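Been asked to sign off on a two-arm setup for the stockroom at Hiria. I hold the budget for our little shop, so I get to be the grump. Thread, because I keep getting asked why I haven't said yes yet.

6 replies 14 likes

First thing. The sales sheet from Naletti has one big price on it, and everybody reads that and stops. The arms are the part I worry about least. What I want is the price of everything that touches the stock, because that's what wears.

2 replies 11 likes

So before any meeting I ask to look closely at a gripper. Scuffs, screws, the plastic on the sides. Then I ask what a replacement side panel costs and how long it takes to ship. Ferhat Yalçınkaya asked them for me in July. He got a brochure back. 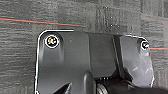 Gripper over the carpet tiles. Pale scuffs on the gray side panel.

3 replies 19 likes

I'm not saying scuffs are a scandal. Things that work get scratched. I'm saying there's a line in my spreadsheet called "fingers and covers" and the quote has nothing to put in it.

1 reply 9 likes

Second thing, the job itself. We were shown trays of identical boxes. Very nice. We don't own any identical boxes. We have carts with baskets on top and whatever landed on the shelf underneath, and if a machine can't cope with that I'd be paying somebody to tidy up for it all day.

4 replies 34 likes 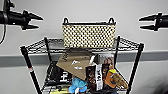
Two grippers, one basket with loop handles, and a very full lower shelf.

Look at the bottom shelf and tell me which line of the quote covers it. Cardboard, a plush toy, a snack bag. Eylül Gezer thinks I'm being unfair and that we should price the basket job alone and leave the rest to people. Fine – but then the savings column has to shrink too, and somehow it never does.

5 replies 22 likes

Third thing. Soft goods. Handles flop, linings bunch up, a basket tips. I'd like two grippers on it in the quote, and I'd like to know who pays for the hours of setup when we change basket styles. The rep said changeovers are "minimal." I asked for that as a number. 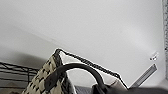

The number came back as 14 hours per new item type, billed separately. We bring in new basket styles every season. Sinan Baysal did the multiplication on a napkin and went quiet, then asked if we could just buy more carts.

7 replies 41 likes

More carts is a real option by the way. Triltine sells a wire one we like and I can get a lot of them for what one year of the service contract costs. I put that in the comparison and was told it isn't a comparison.

2 replies 27 likes

Fourth, and then I'll go eat. Clear plastic. Half of what we put away is in clear packaging with a small white label, down inside something else. I want that tested with our stuff, at our place, and I want the test written into the purchase order with a date we can walk away on.

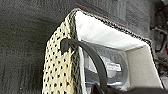
Henrike Grube got a clause like that when Sarıgül bought theirs. She says it took about 400 emails. She also says it's the only reason they got the second training visit without paying for it, so guess whose wording I've copied.

3 replies 30 likes

Where I am now: I'd rent for a quarter before I'd buy. Spare fingers in the price. Setup hours capped. Our baskets, our carts, our mess. If they agree to all of it I'll sign, and I'll even be pleasant in the meeting.

8 replies 38 likes

Someone asked if rental is even offered. It is, on page two, in smaller type than the rest.

1 reply 16 likes 1,777 views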